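Walk-Through Checklist: Visitor Demonstration, Tabletop Robot Arm
Site: Pronalard building, ground floor demo room
Host: Lemell
Form 983, used for open days and public demonstrations
Month: May
Walk-through started 9:40 a.m., doors opened at 11

Key: OK = acceptable. C = acceptable with comment. X = fix before visitors come in. N/A = does not apply.

1. Access and crowd

1.1 Entrance clear, door opens fully. OK

1.2 Posted room limit matches the fire plan. C
The sign says 76. The host's handout says "up to 100 guests per session." I asked which one they meant to follow and was told people drift in and out. Go by the sign.

1.3 Visitors kept outside the reach of the arm. X, later C
A strip of floor tape is not a barrier. It marks a line that a six-year-old will step over in the first minute. Rope and posts were brought from the lobby at 10:15. I would still like a person standing there the whole time, and I was promised one.

1.4 Route for wheelchairs and strollers. OK

2. Power and cables

2.1 Cables off the walking route. C
One run crosses behind the seating. It has a cover now. The cover is too short by a hand's width.

2.2 Inspection tag on power supply. OK
Tag 2636, in date.

2.3 Extension cords not chained. X, fixed
Two were plugged into each other. Replaced with a single longer one while I waited.

3. Stopping the arm

3.1 Emergency stop within reach of the operator. OK

3.2 Stop tested with the arm moving. C
Three tries. The arm halted each time. On the second there was a drop of a couple of inches before it held, and the operator called this normal. It may be. I want it in writing from Durkine, who supplied the arm, and a line in the operator notes telling people to keep hands out from under it.

3.3 Second person knows where the stop is. X, fixed
The second person pointed to the light switch. Shown the right button, then asked again half an hour later and got it right.

3.4 Speed limited for public sessions. C
I was shown a number on a screen. I have no way to check that number against the arm itself, so my initials here mean only that I saw it.

4. Gripper and work surface

4.1 Fingers free of sharp edges, nothing loose. OK

4.2 Grip force suitable for the items used. C
The leaflet says the gripper is "gentle enough for anything in your home." Please strike that sentence. Nothing I was given supports it, and a visitor may offer a phone, or a finger.

4.3 Table stable, does not rock under load. OK

4.4 Items arranged so a missed grasp will not send one onto the floor. C
Keep balls well away from the edges. The table top is smooth and anything round will go where it likes. Have a plan for picking things up that does not involve ducking under the rope.

4.5 Surface glare considered. C
Polished stone pattern, shiny in the middle. The host says glare makes no difference to the arm. I asked to see the same pick done with the room lights up and with them down. Only the first was run.

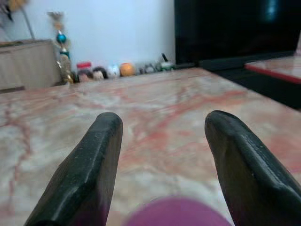 Item 4: marble tabletop between the open gripper fingers, small items along the back edge, television beyond.

4.6 Breakable or valued objects out of the working area. X, open
Move the trophy. I don't care how good it looks at the back of the table.

5. Claims made to visitors

5.1 Signs and spoken script match what is shown. X, open
The script says the arm "decides for itself" what to pick up. In the run I watched, the operator typed in the choice. Say so.

5.2 Success rate, if quoted, has a source. X, open
The poster gives 1674 successful picks with no mention of how many were tried. Add the second number or take the poster down. The Nishimura comparison chart beside it has the same trouble.

Result: may open with conditions. 4.6 to be closed before the first session, 5.1 and 5.2 by the afternoon one. Durkine's letter on 3.2 to be attached to this form when it comes.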